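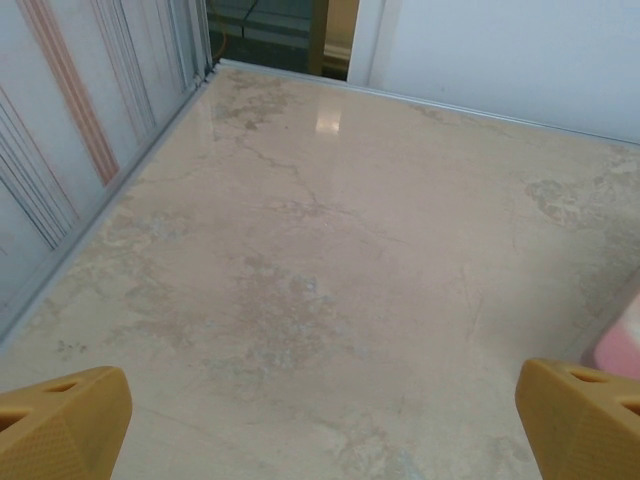 Floor Surfaces and Everyday Cleaning
Project report by Estrella Orozco and Florencio Prieto
Submitted 2023-09-04

1. Purpose

Our project was about how easy it is to judge whether a light-colored floor is clean. We chose beige floors because they are common in homes and small shops, and because marks on them can be mistaken for the pattern.

2. Glossy marble pattern

A cream surface with gray and brown veining hides small specks well. Dark dust near a wall looks much like part of the design. The polish also reflects ceiling lights, so a person standing in one spot will miss whatever is under the glare. We suggest checking this kind of floor from two sides. The metal trim where the floor meets the wall should be wiped separately with a folded cloth.
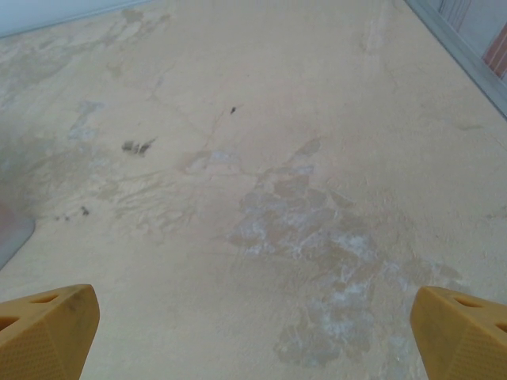
3. Matte surface

A worn, matte floor has less glare, but its color is uneven to begin with. A grayish-white patch with ragged edges could be dried residue, mineral salts, or a place where the coating came off. Each one needs a different treatment, and we could not tell them apart by looking. Scrubbing is a poor first step if the coating may be damaged. A soft brush and plain water should be tried on a small area first.

4. Remaining work

We did not test any cleaning products. Florencio will write a short checklist for both surfaces, and Estrella will compare soft brushes and cloths in October.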